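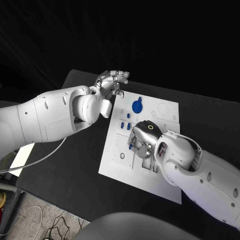 About Clamholm Evening School

We teach grown-ups. Bookkeeping, English, bread, sewing, basic wiring, Spanish for people who already tried Spanish once and gave up. Classes start at 6:30, doors open at 6. Come early if you want parking, the lot behind the building fills up quick.

Started out as one typing class over the Lamrani furniture store. Now 38 courses a year, 17 teachers, most of them part time with a day job in the thing they teach. The sewing teacher alters wedding dresses. The bread teacher bakes, obviously.

Berkay Kaplan runs the office and also teaches Bookkeeping 1 and 2. Email is better than phone. If you do call, let it ring — he's probably down the hall.

How it works

Courses run 10 weeks, fall and spring. No grades unless you need one for work, then ask for it in week one, not week nine please. Class size is capped at 15. Wiring is smaller. You get a certificate at the end if you came to most of it.

Fees are on the course list. Pay all at once or in three parts. Materials are included for everything except sewing (bring your own fabric) and watercolor.
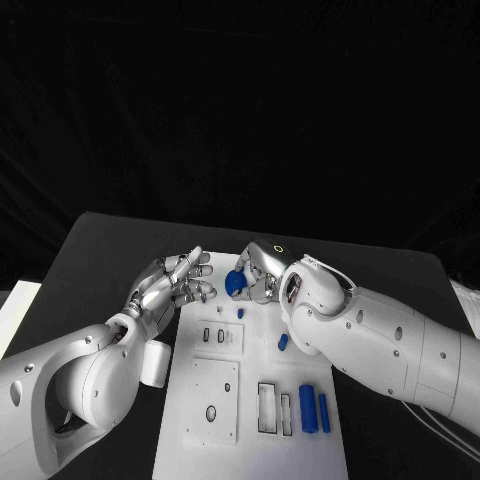 Two hands over a long white work board.

Where we are

Second floor of the old Pleren building, entrance on the side street. Elevator works, push the button hard. Coffee machine by the stairs takes coins only. We know.

The Gitow Road rooms are for the daytime English classes, so check your confirmation before you drive over. People go to the wrong one evry term.

What's new

Over 132 people signed up last November, our biggest fall so far, so we added a second Spanish group and moved bread to the bigger kitchen. Home repair is back too. Still looking for a German teacher — if thats you, write to the office with a few lines about yourself and which evenings you're free. Teaching license nice to have, not required.

Waiting lists: we go strictly in order. Reply within two days or your spot goes to the next person.

Page updated April 2023. Fall course list goes up over the summer.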